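About Us

Sedero Learning is a small after-school and weekend school on the second floor of the Chuensuk building, over the pharmacy. Door is on the side street, buzzer marked 2. Ages 4 to 11. We teach reading, early math and English conversation, and in August we run the summer session, which fills up fast so please ask early.

How it started

Waraporn Intarasuk was teaching first grade and had 8 kids staying behind at her kitchen table most afternoons. Neighbors' kids mostly, then cousins of neighbors. Her landlord wasn't thrilled. She rented one room in Chuensuk, bought used desks from the Irkia furniture outlet when they were closing the back warehouse, and put a sign up. Second room came a year later. Then the hallway, sort of. We still have most of those desks and yes they wobble.

The name gets asked about a lot. Sedero was the street Waraporn lived on when she was at teachers college. No deeper meaning than that, sorry.

What we do now

Since opening we've taught 1,010 children, and nearly 315 are on the books this year across all groups. Groups are small. Reading groups smaller still. Every child gets a short sit-down with a teacher before we place them, no test paper, just some reading out loud and a chat.

Reading. Phonics first, then short books, then longer ones. Kids take a book home every week. Please send it back!! Even if the dog got to it, we'd like to know.

Early math. Counting, number bonds, shapes, measuring things with string. Lots of stuff on the table before anything goes on paper. Older ones move on to fractions and word problems and grumble about the word problems.

English conversation. Songs for the little ones, role play for the bigger ones (ordering food is the favorite, complaining about the food is a close second).

Homework hour. Quiet room, snack, one teacher. We help, we don't do it for them. Parents do ask. 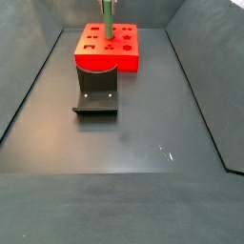
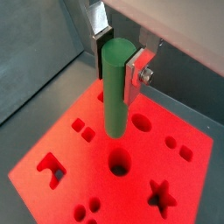 Green peg and red shape block, two views

Our teachers

Six regular teachers plus Waraporn, who still takes the beginner readers herself and won't give them up. All have classroom experience, two came to us from the Vanditz kindergarten when it moved across town. We don't swap teachers mid-term unless someone is ill. Kids that age get attached, and so do the teachers to be fair.

We meet once a month to go over how each child is getting on. You get a written note at the end of term, one page, plain words. No grades for under sevens. If something's worrying us we call, we don't wait for the note.

Fees and places

Fees are paid by the term. Brothers and sisters get a discount on the second and third place. A few places each year are free for families who need one, ask Waraporn direct, it stays between you and her. Missed lessons can be made up the same month if theres room in another group. We can't carry them over to the next term, we tried it and the timetable fell apart.

Trial lesson is free. Bring indoor shoes or thick socks, a water bottle, and something with your child's name on it because we end up with a box of identical sweaters.

Getting here

Bus stops right across from the pharmacy. Parking is bad after four. Please don't use the pharmacy's spaces, they've been very patient with us. There's a bench on the landing if you want to wait, but the waiting room itself is tiny so one adult per family at pickup.

Elevator works again. Strollers can be left downstairs by the mailboxes.

The summer session

Mornings only, whole month. One theme a week. Past ones were kitchens, weather, maps, and bugs, which went on for longer than a week due to popular demand. Half the day is reading and math, the other half is making things and going to the park if it's not too hot. Lunch isn't included, but kids can stay and eat what they bring. No nuts please.

Sign-up is at the desk or by phone. We dont hold places without the deposit anymore. Returning families go first, then the waiting list, then everyone else.

Questions

Best time to call is before two, when the rooms are empty and somebody can hear the phone. After that leave a message and we'll get back to you the next morning. Email gets read too, just slower.

Page last updated 16 November 2018. New class photos and the spring timetable to be added when we get a minute.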